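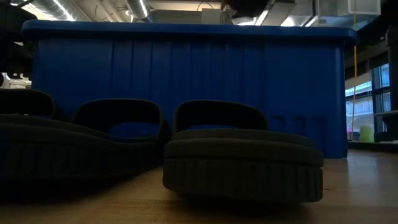
The finches on the Onthorpe side had always had the smaller beaks, and Anjani Ong had spent the better part of 8 years proving it, one bird at a time, with callipers and a notebook that smelled of sunscreen. Now, in the middle of August, with the kettle just boiled and the moths going round the lamp, she was looking at bird 429 and wishing she hadn't.

"Measure it again," said Eamon Ó Conaill, who was kind enough to say it gently.

She had measured it again. She had measured it three times, in fact, and the little fellow had put up with it very well, all things considered, and had only bitten her once. It was a big beak, a proper seed-cracker's beak, the sort you'd find over at Mekbridge where the thistles grew hard and spiny, and it had no business at all being on an Onthorpe bird with an Onthorpe father. She had banded the father herself.

"Maybe his mum got about a bit," Eamon said, and poured the tea.

"It's two valleys, Eamon. They don't cross. I've written a whole chapter on how they don't cross."

"Well," he said, and pushed the biscuits over, "perhaps they haven't read it."

She laughed in spite of herself — it was that or cry, and she was too tired to do a good job of crying. Out past the flyscreen the creek was talking away to itself in the dark. She thought of old Lumbantobing, who had taught her everything about seeds and most things about patience, and who used to say that a species was only a habit the birds had got into. She had underlined it once and then, she supposed, forgotten to believe it.

At 2 in the morning she gave up on sleep, went back to the table and opened the notebook to a clean page. She wrote the number down just as she had measured it, and beside it, in very small letters, she wrote "lovely bird."

Then she put a line through the title of chapter four and went to find a warmer jumper.

2 comments
Share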